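How I Get Carpet Tiles to Lie Flat (and Look Good Doing It)
By Wahyudi Oei
March

I put off redoing the floor in our office for ages because I figured carpet tile was a job for people with special knee pads and a van. Well, I've now done 3 rooms of it and I'm kind of hooked! If you can push a vacuum and use a utility knife, you can do this.

Start by clearing everything off the floor and vacuuming twice. I mean it, twice. The first room I did, over in Brukent, I rushed this part and ended up with a crunchy spot right by the door that bugged me until I pulled the tile back up and swept out a bit of grit.

Next, snap two chalk lines so they cross in the middle of the room, and lay your tiles dry from there, working out toward the walls. Leave the adhesive alone for now. Flip a tile over and you'll usually find an arrow on the back. Point them all the same way and the stripes run together, or turn them a little for a more mixed-up look. 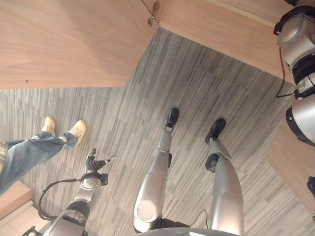

I went back and forth on direction for a whole evening. My friend Florin Vlad is a same-way-everywhere guy, and I get it, but with a streaky gray I like a bit of movement (plus it's kinder to seams that aren't perfect). Try both on a small patch and walk away for 5 minutes before you decide. You'll know when you come back in.

Once you're happy, lift a few tiles at a time, put your tacky adhesive down the way the tub tells you, and press each tile in from the center out. Butt the edges up snug but don't jam them, or they'll peak. Trim the wall pieces last, cutting from the back with a fresh blade. I went through 9 blades in one room and don't regret a single one.

Keep a few spares in a closet, flat. Mine were leaning against a wall all winter and now they curl like potato chips.

Related posts
Getting Chair Dents Out of Carpet
Painting Baseboards Without Tape
My Cladlow Hallway, Before and After
What to Do With Leftover Tiles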